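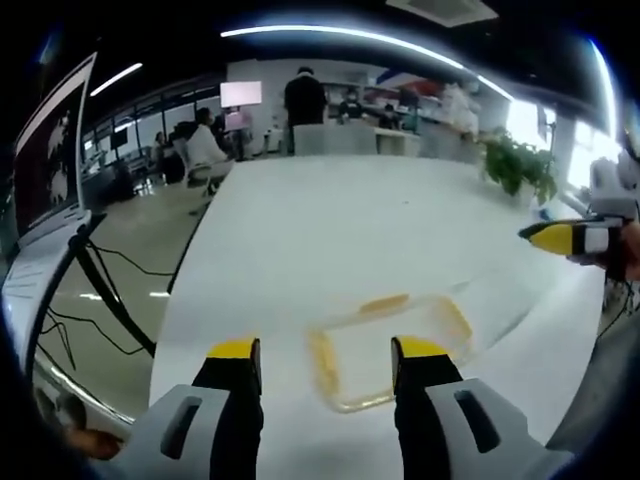

Workshop notebook, Meslow bench room
July, entry begun 9:40 a.m.
Kept by: Coralie Cartwright
Read by: Sanaa Cherkaoui

Subject: clear trays for small parts, second round

The purpose of this entry is to record the present state of the tray trial and to settle which tray will be used on the white table through the end of the summer. The first round is written up under job 2334 and is not repeated in this entry, except where a result has changed.

Trays under review

Ritholm, clear, rectangular, flat bottom. Lot 283.
Ekinci, clear, rectangular, slightly deeper. Lot number missing from the packing slip. S.C. has written to the supplier.

Both were washed in warm water with plain dish soap, rinsed, and left overnight on a towel. The Ritholm trays dried without marks. The Ekinci trays kept a faint haze along the bottom, which came off with a second wash.

Visibility on the white table

The main complaint from the first round stands. A clear tray on a white top is hard to find at a glance, and twice last month a tray was pushed by an elbow because the person had not seen it. The morning sun makes this worse. With the blinds up, the window end of the room is very bright until shortly before noon, and anything transparent loses its outline.

A tray with a colored rim is much easier to pick out. The yellow-orange rim reads well against white from a standing position and from the chair at the monitor. It is requested that plain-edged trays be kept in the cabinet and used only on the dark mat.

Capacity

Each tray was loaded with 100 of the short spacers, spread in one layer. The Ritholm tray held them with room to move a finger between the rows. The Ekinci tray held them also, but the deeper wall made the corner pieces awkward to lift. When the load was changed to the long spacers, the Ritholm tray took 31 before they began to overlap. The Ekinci figure was not taken. To be done.

Stability

A lightly loaded tray slides on the tabletop when it is brushed. Small clear rubber dots were fitted to the underside of one Ritholm tray at 10:25. It no longer moved under a light push. One dot came away when the tray was lifted for cleaning, and the adhesive should be checked again after a week of ordinary use.

Housekeeping

The plant by the windows is to be watered from the small can and over the sink. Water was found on the floor at that end of the room on two mornings. Please do not set trays on the sill to dry.

The monitor may be turned toward the table during sorting and should be turned back when the desk is needed for the Proltbridge drawings.

Decision for the present

Ritholm tray with colored rim, one layer of parts only, placed near the middle of the table. Ekinci trays are held in the cabinet until the lot number is confirmed.

Open items

Long spacer count, Ekinci tray (C.C.)
Reply from supplier on lot number (S.C.)
Rubber dots, check adhesive
Labels: the paper ones curl after washing. Try the film labels from the upper drawer.

Note added 3:15 p.m. Film labels applied to two trays, short end, outside wall. Not yet washed. S.C. asks that the lettering be larger, and the next set will be printed accordingly.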